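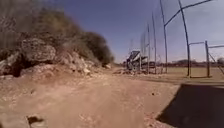 마리아 스탄케비추스는 비포장 구간을 달리는 사람에게 가장 필요한 정보는 거리보다 노면 상태라며, 이번 개정판에서 그 부분이 크게 늘어난 점이 반갑다고 전했다.

도보·자전거 여행 지도 출판사 노디스(Nodis)는 건조 지대 비포장길 안내서 '필햄(Pillham) 길 안내' 개정판을 2월에 출간한다고 밝혔다. 개정판에는 코스 38개가 실렸으며, 이 가운데 7개는 이번에 처음 소개되는 코스다. 인쇄본과 전자책이 함께 나온다.

기존 판은 코스별 거리와 고도만 표로 정리했다. 개정판은 여기에 노면 등급을 추가했다. 등급은 1부터 5까지 다섯 단계로 나뉜다. 1등급은 일반 자전거로도 통행할 수 있는 다져진 흙길이고, 5등급은 자전거를 끌거나 메고 지나야 하는 돌길이다. 한 코스 안에서 노면이 바뀌는 경우에는 구간을 나누어 따로 표기했다.

등급은 마른 상태의 노면을 기준으로 정했다. 비가 온 뒤에는 점토가 섞인 구간의 통행이 어려워지므로, 해당 구간은 지도에 빗금으로 표시하고 우회로를 함께 실었다. 우회로가 없는 구간은 본문에 따로 적었다.
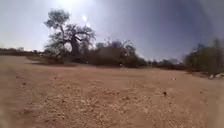
읽는 시간 3분

편집 책임자 지드루나스 나비츠카스는 "이전 판을 산 독자들이 가장 많이 보낸 의견은 모래 구간에 관한 것이었다"며 "지도에는 같은 선으로 그려져 있는데 실제로는 바퀴가 빠져 속도를 낼 수 없다는 내용이었다. 이번에는 모래 구간의 시작과 끝을 모두 지도에 넣었다"고 말했다.

식수 정보도 다시 정리했다. 개정판은 급수 지점을 연중 이용 가능한 곳과 계절에 따라 닫는 곳으로 구분한다. 급수 지점 사이가 먼 코스에는 출발 전에 챙겨야 할 물의 양을 표기했다. 그늘이 거의 없는 코스는 여름철 이용을 권하지 않는다는 안내를 첫머리에 실었다.

지도 인쇄와 제본은 보디코(Wodico)가 맡았다. 접지 지도는 책에서 분리해 쓸 수 있고, 접는 선이 주요 갈림길을 지나지 않도록 도면 배치를 조정했다. 글자 크기는 이전 판보다 한 단계 키웠다. 등고선 색은 갈색에서 회색으로 바꾸어 길 표시와 구분하기 쉽게 했다.

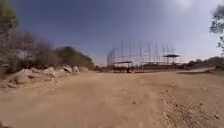

필햄 일대의 흙길과 자갈밭. 사진 제공: 노디스

노디스는 출간에 맞춰 그리가이테(Grigaitė) 서점에서 독자 설명회를 연다. 설명회는 오후 7시에 시작하며, 노면 등급을 읽는 방법과 초보자에게 맞는 코스를 소개한다. 참가비는 없고 좌석은 28석이다. 신청은 서점 계산대에서 받는다. 남는 자리가 있으면 당일 현장에서도 입장할 수 있다.

이전 판 구매자는 새로 추가된 코스의 지도 파일을 노디스 홈페이지에서 무료로 내려받을 수 있다. 책 뒷면의 등록 번호를 입력하면 된다. 노면 등급표는 구매 여부와 관계없이 공개된다. 출간 이후 확인되는 통행 제한과 오류도 같은 페이지에 게시할 예정이다.

보도용 표지 파일과 본문 견본은 노디스 홍보 담당 부서에 요청하면 받을 수 있다. 서평용 도서는 인쇄본으로만 제공하며, 요청할 때 매체명과 받을 주소를 함께 적어야 한다.

노디스 소개
노디스는 도보 여행자와 자전거 이용자를 위한 지도와 안내서를 펴내는 출판사다. 비포장길과 옛길을 주로 다룬다.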